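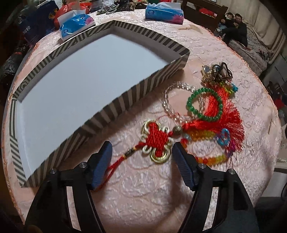
Getting Track Mud Off Your Gear

I love a muddy race weekend, and I love the cleanup almost as much! Seven years of short-course racing have taught me a few things, and most of them cost next to nothing.

Let the mud dry on fabric first. Brush it off outside with a stiff brush, then soak the suit in cool water for an hour. Hot water sets clay stains like you wouldn't believe.

Goggle foam gets a drop of dish soap and your fingertips, nothing rougher. Pat the lens with a soft cloth – never rub it while there's still grit on there.

Boots: pull the insoles, stuff the boots with newspaper and change the paper at bedtime. Keep them away from the heater or the soles will curl.

For rusty buckles I start with 400 grit paper, used wet, and a dab of oil after. Aigars Luik showed me that one in the pits at Larport, and it's so good!

Helmet liners go in a mesh bag on the gentle cycle. Snap a photo of the liner before you pull it out, it makes putting it back much easier.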